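Re: [service-robots] Temix bathroom package, evaluation unit

Mirsad Vukčević wrote:
> Has anyone run the Temix package in a room that small? Skastance quote
> 98 per cent on towel pickup, but their test bathroom is the size of my
> garage. Also keen to know how it copes with mirrors.

Mirsad,

We have it on trial through Plaltside. Licence is 1223 per month, support extra. Room is a standard ensuite with a corner shower, toilet and vanity. Two head views and one from the wrist:

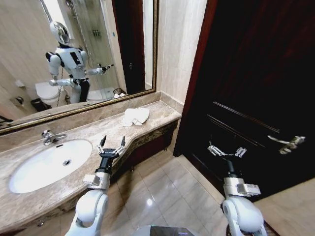
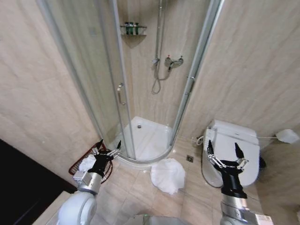
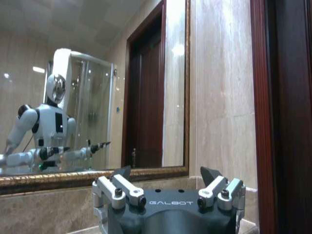
Door lever and vanity (first), towel on the floor by the shower (second), wrist view at the mirror (third).

Towel to basket: 81 per cent over our May runs, default grasp settings. Most misses were on heaped towels – folded ones are fine.

Door lever: 66 per cent. The planner is conservative when the other arm is over the vanity, and it times out. Vitale suggested parking the left arm first. Not tested yet.

Mirror: the depth map puts a second room behind the wall. You have to mask the glass by hand during setup, and the mask is lost if you re-map. I've logged that with Skastance.

I can send the config file if you want to compare – it's plain text.

Colleen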